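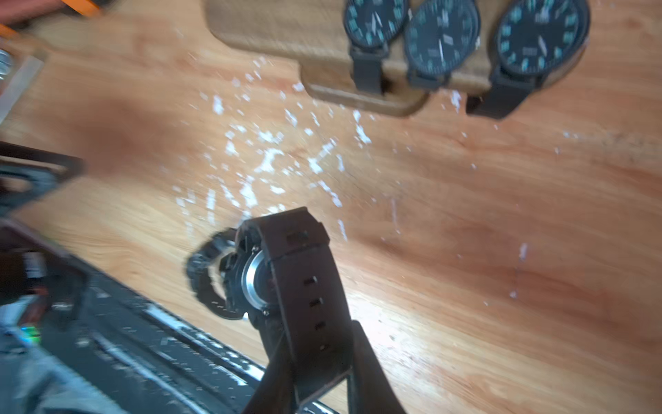 Montre à lunette noire crantée, bracelet de cuir brun à quatre trous.

Cikell, atelier de remise en état des petits objets
Rapport d'avancement intermédiaire
À l'attention de Niamh Sheehan, Fonds Wollberg

Chère Madame,

Vous nous aviez demandé un rapport court. Le précédent faisait 22 pages, annexes comprises, et votre réponse tenait en une ligne, dont nous avons compris l'esprit. Nous avons donc supprimé l'historique de l'association, la note sur le logo et le plan du parking.

1. Où en est l'inventaire

L'inventaire est terminé, au sens administratif du terme. Il compte 1024 fiches dans Tukix, chiffre dont la rondeur informatique nous a d'abord fait soupçonner une panne. Nous avons vérifié : le logiciel accepte une fiche de plus, nous l'avons créée, puis effacée, faute d'objet à mettre dedans.

Le fonds Brophy, pour mémoire, est le contenu d'une quincaillerie doublée d'une horlogerie de quartier, cédé en un seul lot et dans des cartons dont les étiquettes relevaient de la littérature. Le carton « divers » contenait des charnières. Le carton « charnières » contenait des montres. Le carton « important » contenait d'autres étiquettes.

Les catégories retenues sont au nombre de quatre : horlogerie, quincaillerie de porte, outillage à main, et une quatrième que la convention appelle « objets domestiques non affectés » et que tout l'atelier appelle « le reste ». Le reste se porte bien. Il a doublé depuis janvier.

2. Horlogerie

Le lot comprend 31 montres. Toutes ont été ouvertes au moins dans leur fiche, certaines aussi dans la réalité. L'examen suit le même ordre pour chacune : bracelet, attaches, lunette, fond, puis mouvement. Cet ordre a été très discuté, les horlogers voulant commencer par le mouvement et tous les autres par ce qui se voit.

Les bracelets de cuir occupent plus de temps que prévu au budget. Celui de la montre à lunette crantée est un peu usé et mat, avec des bords plus sombres, et nous proposons de le garder tel quel. Un bracelet neuf coûterait moins cher en heures, mais le client type de notre boutique achète une montre d'occasion pour qu'elle ait l'air d'en être une. Le passant de cuir et les trous de réglage seront simplement contrôlés, et la fiche mentionnera les petites vis argentées visibles sur le boîtier, côté bracelet. Nous avons appris à noter les vis avant de les perdre.

Les fonds de boîtier seront nettoyés à la main. La machine à ultrasons prévue à la ligne 6 du budget a bien été livrée, avec une prise que le bâtiment ne connaît pas. L'adaptateur est en commande. Le fournisseur parle d'un délai « raisonnable », mot qu'il emploie aussi pour ses tarifs.

3. Quincaillerie de porte
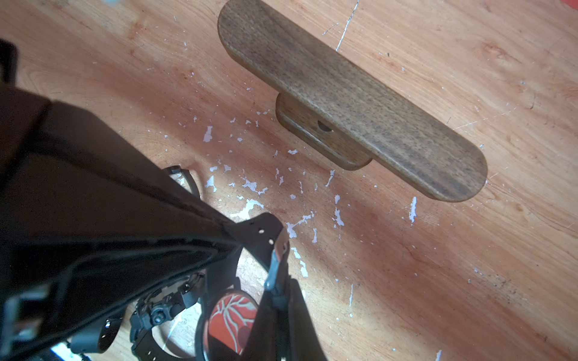
La question des finitions a fini par être tranchée, après deux réunions et un courrier assez vif. Sera conservé tout élément dont la teinte d'origine est encore lisible ; ne sera décapé que ce qui a été repeint par-dessus. La poignée allongée en bois brun, moucheté et teinté foncé, entre dans la première catégorie et n'ira donc pas au bain. Nous n'en dirons pas autant des écailles de peinture blanche semées sur le panneau clair, dont trois nettement plus grandes que les autres : elles seront prélevées et mises en sachet avant tout nettoyage, avec une analyse de plomb à la clé. Le petit trou rond de la platine, sous la barre, reste à attribuer. Le menuisier penche pour le passage d'une tige, son collègue pour une vis, et la fiche porte pour l'instant la mention « trou », qui fait l'unanimité.

Pour les poignées de métal, rien à signaler, sinon leur poids. L'étagère qui les portait a été remplacée par une étagère plus basse, dans l'idée qu'elle tomberait de moins haut.

4. L'atelier

Le plateau de travail en bois clair donne satisfaction. Il a été préféré au revêtement blanc que recommandait notre guide d'aménagement, sur lequel les pièces argentées disparaissaient à vue d'œil. Le sol, lui, garde la mémoire des petites pièces que nous lui confions. Une soirée par mois est consacrée à les lui reprendre.

L'éclairage de la réserve a été refait. On y voit désormais très bien ce qui n'est pas rangé.

5. Dépenses et calendrier

L'enveloppe de la période est consommée à hauteur de ce que prévoyait la convention, à deux écarts près. Les sachets et étiquettes dépassent la prévision, pour la raison exposée au point 3 et par un certain enthousiasme du poste de tri. Les déplacements sont en dessous, le seul voyage prévu ayant été remplacé par un appel téléphonique assez long.

Restent à traiter avant la clôture environ 30 poignées, l'ensemble des mouvements de montre et le reste, au sens du point 1. L'horlogerie sera achevée dans les délais si l'adaptateur arrive. La quincaillerie le sera dans tous les cas. Pour la quatrième catégorie, nous préférons vous soumettre un calendrier séparé, que nous n'avons pas encore eu le courage d'écrire.

6. Ce que nous vous demandons

Votre accord pour basculer le solde des déplacements sur la ligne des analyses de peinture. Une réponse par courriel suffit.

Votre avis, aussi, sur la règle de conservation des teintes d'origine, que le Fonds Wollberg souhaitait relire avant son application aux pièces les plus abîmées. Le texte est joint. Il tient sur une page, recto seulement.

Bien à vous,
L'équipe de l'atelier Cikell

Pièces jointes : export Tukix ; règle de conservation des finitions ; devis de l'adaptateur (deuxième version, la première portait sur un autre adaptateur).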